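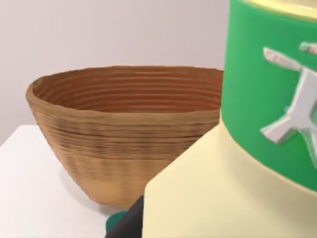 Stop scoring simulated pick-and-place by success rate alone

Dzifa Dramani
2020-01-17

Most teams I know that train manipulation policies in simulation report one number: how many episodes ended with the object where it should be. I think that number hides more than it shows, and that our tools make it too easy to stop there.

Take a container very close to the camera, with a ridged wooden bowl on the table behind it. The container covers the bowl's right side. A planner with access to the simulator state doesn't care, as it knows the bowl's pose exactly. A policy working from pixels has to deal with a target it can only partly see. If both finish the episode, both get a 1, and the table in the report treats them as equals.

At Korkon we ran 496 episodes of a task like this last June. Ebenezer Mensah then went back through the logs and added a field for how much of the target was visible during the final approach. It took him 4 days, mostly because our logger threw away the segmentation masks after each run. The overall score had looked fine. Split by visibility, it was two different results, and the poor one was the case we cared about.

The fix is dull. Keep the masks. Write the visible share of the target into the log at every control step, next to the joint positions and the gripper command. Disk space is the usual objection, but masks compress well and you can drop the colour frames first.

Mpho Steyn disagrees with me on part of this. She would move the camera and be done with it. On a fixed cell she may be right – a second view costs less than a month of retraining. But a second view can be blocked too, and without the field in the log you won't know when it happens.

I would also like planners to use the same figure. Ours picks grasps by reach and clearance, and has no term for what the camera will lose once the object is lifted. Adding one is a small change to the cost function, and I'd take it over another 3000 training episodes.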